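How to Sort Out Your Mixing Bowls and Decide Which Ones to Keep

May 2018
By Marlies Gisler

Most kitchens end up with more bowls than the cupboard will hold. A few come in sets, a few are gifts, and the rest get left behind after parties. If you have to lift out four bowls to reach the one you want, it is time to go through them. Set aside an hour. You will need a table, a cloth to protect the surface, a measuring jug, a dish towel, and a roll of masking tape.

Step 1. Get everything out

Spread the cloth on the table and bring out every bowl and basin you own. Check the fridge, the dishwasher, and the top shelf. Include the bowls you keep fruit or keys in. Take them out of their stacks and set them down separately. A bowl that has been at the bottom of a stack for years can look like a new one once it is on its own.

Do not sort by color or by set yet. Steel, ceramic, and everything else can sit together at this stage.

Step 2. Check for damage

Run a finger around each rim. Chips on a ceramic bowl are easier to feel than to see. Hold glazed bowls up to a window and look for hairline cracks on the inside. A cracked bowl should not be used for food, but it can go under a plant pot.

Steel basins get scratched and that is fine. Look for dents in the base instead. A basin that rocks on the table will rock when you whisk in it. 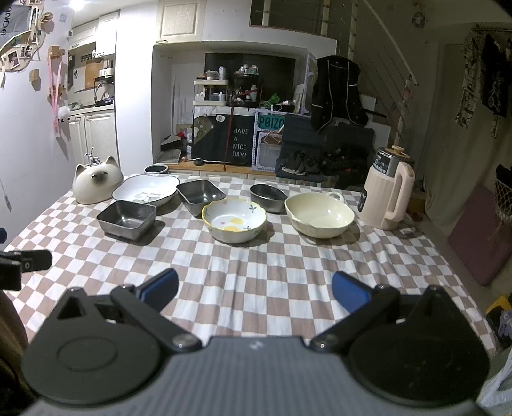

Step 3. Measure what they hold

Fill each bowl with water from the measuring jug, stopping where you would normally stop when mixing, well below the rim. Write the amount on a piece of tape and stick it to the outside. Shape is misleading here. A square basin often holds more than a round bowl of the same width, and a wide, shallow bowl usually holds less than you expect.

For reference, a bowl that takes 1,000 ml with room to spare will do for pancake batter or a small salad. Bread dough needs at least double that, and more if you let it rise in the same bowl.

Step 4. Decide on jobs

Give every bowl a job before you decide to keep it. These are the ones I use:

Washing vegetables: a steel basin with straight sides
Soaking beans or rice: a second basin, any shape
Dough: the heaviest ceramic bowl
Beating eggs: a small bowl with a rounded bottom
Batter: a bowl with a lip for pouring
Serving: whatever you like the look of

If two bowls have the same job, keep the one you reach for first. The exception is the vegetable basin. Two of those are useful, one for washing and one for peelings.

Patterned bowls are worth a second look. Printed designs on the inside can wear with hard scrubbing, so I keep mine for serving and leave the mixing to the plain ones.

Step 5. Put them back

Dry everything fully before stacking, including under the foot ring. Nest steel with steel and ceramic with ceramic - mixed stacks are where most chips come from. Put a folded paper towel between glazed bowls. Bowls with a handle or a spout go on top or beside the stack.

Keep the daily bowls between hip and shoulder height. The heavy dough bowl should go low down, so you are not lifting it over your head.

Leave the tape on for a week. If a bowl still has its tape at the end of that time, it has not been used or washed, and you can think about passing it on.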